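Can a robot wipe the whiteboard yet?

Every few months somebody forwards me a clip of a machine doing the dishes and asks whether this page is about to become pointless. I doubt it. After reading too many of these claims I have settled on one test chore, and it's a dull one: cleaning a small framed whiteboard, the sort that hangs in a kitchen or over a workbench with the shopping or the cutting list on it.

A person does it without thinking. One hand steadies the board, the other rubs, and you press harder where the ink has been sitting since March. A machine has to be told all of that, or be shown it again and again. Holding the thing still is half the job. Grip a board by its frame and push on the face and it wants to swing. Push too gently and you've only moved the dust about.

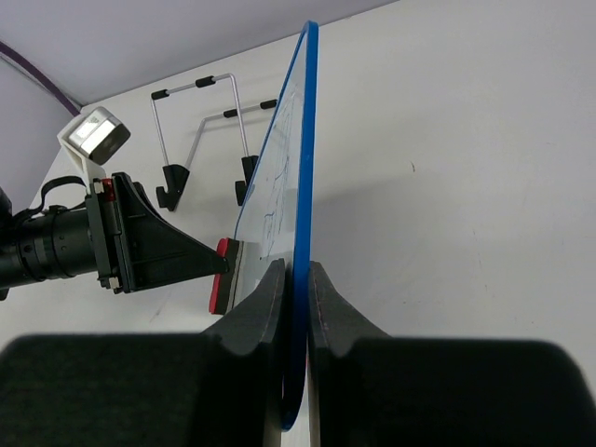

Teguh Govindasamy, who fits out workshops in Zomthorpe, thinks I'm being unfair. His line is that two slow arms working overnight don't need to be quick. Fine, but slow still has to mean clean. I'd want to see old marker come off the corners, with no ghost of last week's list left behind, on 50 boards in a row and with no one standing by to help. Until then I wouldn't pay for it.

Shop floors are a better bet than homes. The same board in the same place, the same pen, the same height, every shift. At home the board is on the fridge on Saturday and under the post on Sunday.

So, for those of us still using our own elbows:

Wipe dry first, with a proper felt pad or an old cotton sock.

For stubborn ink, scribble over it with a fresh dry-wipe pen and rub both off together.

Go along the inside edge of the frame with a cloth over one fingertip. Most of the grime lives there.

Keep scouring pads well away. They scratch the surface and the ink sinks in for good.

Wash felt pads in warm soapy water and let them dry fully before using them again.

Triin Pärn wrote in to ask about permanent marker. Surgical spirit on a rag, window open, then a wipe with plain water.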